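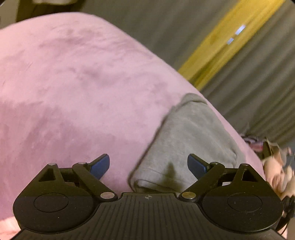 Figure 3. View from a hand-held gripper above the bedding, jaws open, with the gray cloth in front of the finger tips.

3.2 Home recordings

The cloth folding task was chosen by the students in the second half of the course. Each team of two worked in a home in Asuvville, on a bed or a sofa, and used household cloth that was already there. We gave no rules on color or fabric. The only fixed point was the gripper, a hand-held model with two blue finger tips (Figure 3), so that recordings from different teams could be compared.

A session lasted 68 minutes on average, including setup. The teams were asked to spread the cloth, fold it in half twice, and set it down at the far side of the work surface. They could stop and start again at any point, and failed grasps were kept. Mfinanga and Matos labeled each recording by hand, marking the first contact with the cloth and the release.

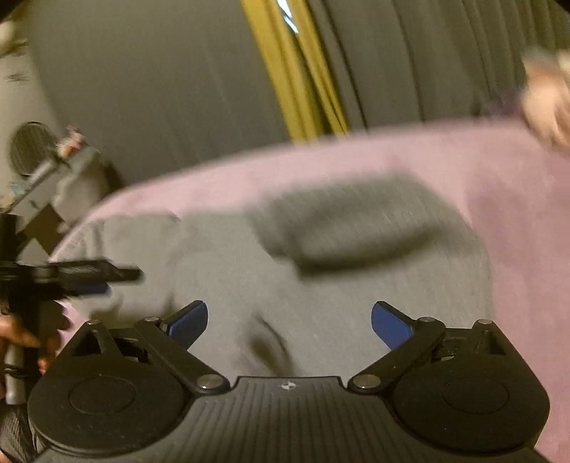 Soft surfaces gave the labelers more trouble than we had planned for. On a hard table the moment of contact is easy to find, but on bedding the cloth and the layer under it tend to move together, and the two labelers often chose different points. Where they were more than eight frames apart, Nnaji made the final call. Fast turns of the wrist also blurred the view – we kept these clips but gave them a separate tag.

Of the 200 recordings handed in, 132 had a full set of labels by the end of July. The rest were left out of the training set described in Section 4, although the students used several of them in their own reports.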